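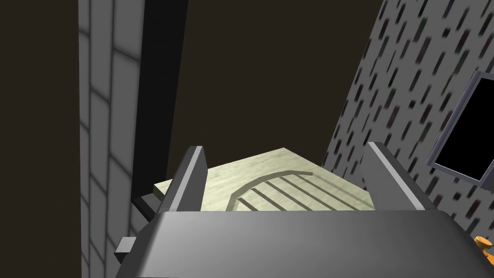 Grernberg Town Orchard: Progress Report to the Prasora Fund
18 March 2026

Money first, as we know you read that part. Of the grant, $1,909 is still unspent. Most of it is set aside for deer fencing, which we left out of the original budget on the theory that deer would respect a community project. They ate 4 of the young pears in November and have been back to check on the rest.

Planting is otherwise on schedule. We promised 100 trees by the end of spring and 50 are in the ground, all on the south slope. The north slope is waiting on drainage. Mulitz Excavating dug the first trench in the fall and found a water line that appears on no map the town owns. The water department has asked us to stop digging until it finds out where the line goes. We have stopped digging. It is still finding out.

The pruning class filled up in two days. The grafting class did not, and we have moved it to a date that does not compete with the chili supper.

You asked about signage. The signs arrived on time and are handsome, though they say "Grenberg." The printer will redo them at no charge and has let us keep the old ones, which make decent tree guards.

Still to do before the next report:
Fence the south slope
Get a written answer on the water line
Order the remaining apples from Yusuf Nursery, who will hold our price through the end of the season

We would like to move $600 from the signage line to fencing. Please let us know if you need a form for that.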